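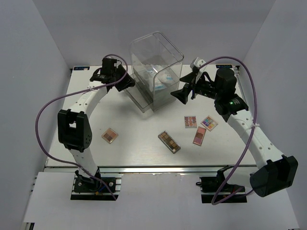

12 May 2025 - The long way round to Notadthorpe

Home | Diary | Walks | Recipes | Older entries

What a day! My legs are like string and I've got mud up to the knee on one side only, but I want to get this down before I fall asleep.

Elin Craddock rang just after breakfast to say the bluebells were still going in the wood behind Notadthorpe, and did I fancy it? I had the boots on before she'd finished asking. We took the 169 bus as far as the water tower and walked from there, 9 miles by Elin's map and rather more by my feet (we went wrong at the second stile, same as last year, and ended up in the same field with the same very interested bullocks).

The wood was glorious. I'd expected everything to be going over by now, but down in the dip where the sun hardly reaches, the blue was so thick it looked like smoke. Wild garlic all along the stream too, and the smell of it when you brush past! I picked a good bagful of leaves. We heard a cuckoo, twice, a long way off towards the quarry. That's my first in three years and I'm afraid I grabbed Elin's arm rather hard.

We had our sandwiches on the church wall. The door was open so we went in and had a look at the kneelers, which are all different and all stitched by people from the village. My favourite has a heron on it with a very cross face. There was a sheet pinned up about the bells - the tenor is 533 years old, if you please, and still rung on Sundays. We climbed the tower steps as well, 70 of them, going round and round in the dark with a rope for a handrail, and then out into all that wind and light. You could see right across to the sea. Elin took off her hat and held it to her chest the whole time we were up there.

On the way down the lane there was a table outside a cottage with tomato plants for sale and an honesty tin. I bought two and carried them home on my lap on the bus. A little boy across the aisle wanted to know their names, so they are now called Wikel (the tall one) and Nishad. They're on the kitchen windowsill tonight and can go out when the nights are milder.

Supper was garlic leaf soup with a potato in it, and the end of the cheese. Lovely, and so green! I've made far too much, so it's soup again tomorrow.

Elin wants to try the cliff path next, all the way to Pundidach if the tide suits. I said yes straight away. Must buy plasters - and find the other walking sock.

Write to me using the contact page | © The Muddy Boot Diary | Back to top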